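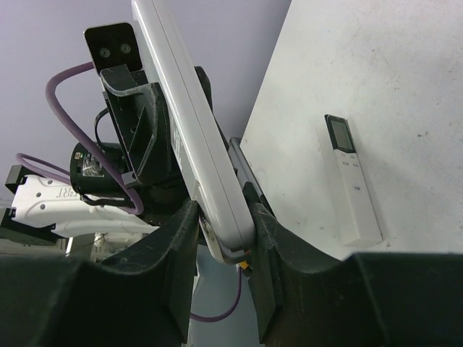 Scuffing on a white plastic part, with grey smudges at the rounded end

A scuff is a shallow mark left on a surface when another object rubs or drags against it. The word is used of shoes, floors, walls, furniture, luggage and moulded plastic goods. A scuff is usually wider and less deep than a scratch, and it may consist of lost material, added material or both.

Types

Two kinds are commonly told apart. In a transfer scuff, a softer object leaves some of itself on a harder one, as when a rubber heel leaves a black streak on a vinyl floor. The surface underneath is often unharmed. In an abrasive scuff, the surface itself is roughened. Light then scatters from it unevenly, so that a glossy finish looks dull and a matt finish may look shiny or pale.

Materials

Glossy plastics show dark transfer marks readily when they are light in colour. Dark plastics tend to show pale marks, partly from fine dust caught in the roughened area. Textured surfaces hide small scuffs but are harder to wipe clean. Leather can lose its dyed top layer, leaving the lighter hide exposed. On painted walls, scuffs are most frequent in corridors and stairwells and behind chairs. Matt paint is more easily marked by cleaning than silk or eggshell paint.

Removal

Transfer scuffs on hard floors can often be lifted with a damp cloth, a pencil eraser or a melamine foam sponge. The sponge is a mild abrasive and can dull a gloss finish. Solvents such as acetone dissolve some plastics, including polystyrene and ABS. Abrasive scuffs cannot be wiped away and are polished, filled or painted over. Shoe leather is normally treated with coloured cream.

Testing

Makers compare finishes by rubbing a sample under a fixed load for a set number of strokes, commonly 1000, and measuring the change in gloss. A survey of school corridors in Vornbridge by Nga Lã and Keyvan Nikzad recorded 117 scuffed wall panels, of which 56 were beside doors. Most of the marks were below handrail height. The authors recommended a washable lower band of paint, later adopted in the town's Azevedo building.

See also: Abrasion; Gloss; Patina; Wear

Last updated: Sat 11 June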